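Plovholm Primary School - Parent Forum, minutes of the July meeting

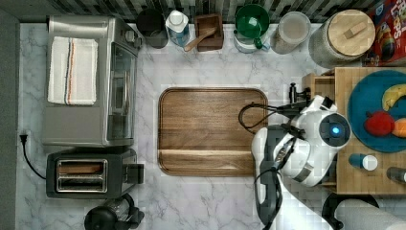
The meeting opened at 6.30 pm in the staff room with Abena Baidoo in the chair. Minutes of the last meeting were agreed with one change: the Year 4 trip went to Pledham, not Raller. Breakfast club was taken first. Places will stay the same in the autumn and the price will not go up. Parents asked if hot food could be offered on more mornings. The school has a two-slot toaster and a toaster oven to work with, so toast will stay on the menu and cheese on toast will be tried on one morning a week. Parents should tell the office about allergies before the start of term.

Reading scheme
The Sowah reading books have arrived and are being labelled. 774 books were missing from the old scheme at the last check - families are asked to look under beds. Year 2 will start first.

Behaviour policy
The draft was discussed at length. Most parents liked the shorter wording. There was disagreement about missed playtimes, and the head will rewrite that section and send it home in book bags.

School gate
13 parents have signed up for the walking bus. A second route from the Raller side needs 2 more adults before it can run.

Any other business
Lost property will be put out in the hall at the end of term. Anything left goes to the uniform sale.

Meeting closed at 7.50 pm.

Comments (2)

Y2 mum: Do we send the old reading books back now or wait?

Gareth P: Could the walking bus leave five minutes earlier? Ours are always last in.

We use cookies to improve this website. Accept / Settings

Contact the school office | © Plovholm Primary School | Back to top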